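Back from the creek with mud up to both elbows and one boot that may never be the same. I knew the bank below Bolthorpe was soft after all that rain, and I still stepped right where I told myself not to step. Down I went! The bucket stayed upright though, so I'm calling the morning a win.

It was my second time out with the creek group this May and I think I'm finally getting the hang of the kick net. Last time I mostly stirred up gravel and caught leaves. Today we got mayfly nymphs, a whole bunch of caddis cases (the little ones built out of sand, my favorites), and a crayfish who was furious with all of us. We put everything back except the water samples, and I wrote the tally sheet because my handwriting is the only one that survives a wet clipboard.

The stretch we walked is only 200 yards, but it takes forever when you're stopping at every riffle. The new willow stakes are doing great on the sunny side. I counted 71 with leaves on them, and then I lost my place near the fallen alder and didn't have the heart to start over. On the shady side it's pretty sad, mostly bare sticks, and something has been chewing the tops off. Deer, I bet. We talked about wire sleeves but they cost more than the willows do.

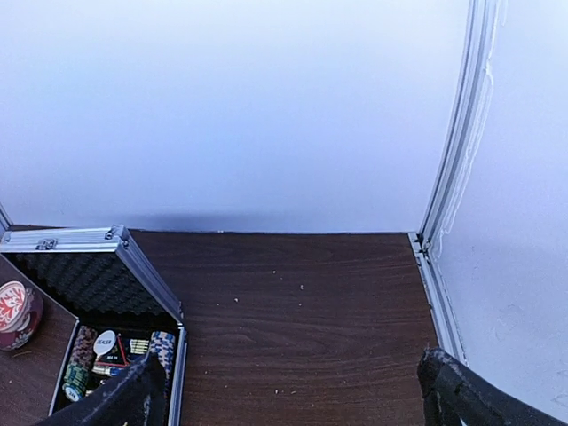
Brown tabletop, white wall.

I had lunch in the car with the heater on and my socks on the dashboard. Then I drove over to Hastthorpe to look at the culvert everyone keeps complaining about, and wow, they're right. The pipe hangs so far above the pool that I can't see how any little fish would get up it, and the pool underneath is all scoured out. Somebody had thrown in 2 tires. I got one out with a branch and a lot of bad language. The other one is staying until I have help.

Still grumpy that the Karer meadow got mowed right down to the water again. All those sedges, gone! I'm going to write a letter, a nice one, after I've slept.

Boots are on the porch stuffed with newspaper. I need to buy more sample labels, and a new thermometer, and find out if the waders can be patched at the left knee or if that's it for them.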